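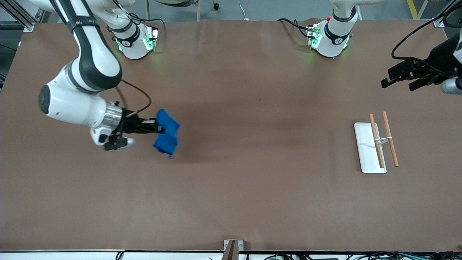
The blue cloth, and the brown paper on the big table.

The Blue One

By Amrit Fehr
January

My aunt left the house at Brostow to the two of us, and Meriem got there first. By the time I had parked she had pulled the big table away from the wall and covered it in brown paper, smooth and tight, the way our aunt did before she sorted anything.

"You're late," Meriem said.

"There was a tractor from Zasham onwards."

She gave me the laundry bag. It was the linen from the landing cupboard, and it had been in there since the summer. I took things out and she folded them. Pillowcases went on one chair and towels on the other. We didn't talk much. We had last spoken properly at the funeral, and before that not for five years.

The blue cloth was near the bottom. It came out in a ball, creased all over, a strong royal blue. I put it down on the paper and Meriem stopped folding.

"That's mine," she said.

"It was on the kitchen table every Christmas."

"It was on the kitchen table because I gave it to her. I bought it at Stallell with my first wages."

I said I hadn't known that. I had thought of it as something that had always been in the house, like the stairs. I remembered sitting under it when I was four, with the light coming through blue, and I told her so.

"You can't have been four," she said. "I was working by then. You were at least nine."

"I wasn't sitting under tables at nine."

"You were. You took your tea under there."

She picked it up by the middle and let the corners drop. It hung in folds. There was a mark near the hem which might have been gravy, and she rubbed at it with her thumb, then left it alone.

Mrs Nic Aodha from next door knocked at half past three to ask about the bins. She saw the cloth and said, "Oh, she's still got that," and then went red and talked about the bins again. Meriem made her a cup of tea. I found the iron.

It took a long time to get the creases out. I did one half and Meriem did the other, and we folded it together, walking towards each other with the corners. She put it in her bag. Then she took it out and put it on top of mine.

"Bring it at Christmas," she said.

I said I would, and we started on the towels.

Comments

Pat W: My sister and I had this exact row over a gravy boat. She won.

heronsgate: Enjoyed this. I'd have liked more of Mrs Nic Aodha.

D. Lyle: Was he four or nine? I think she's right.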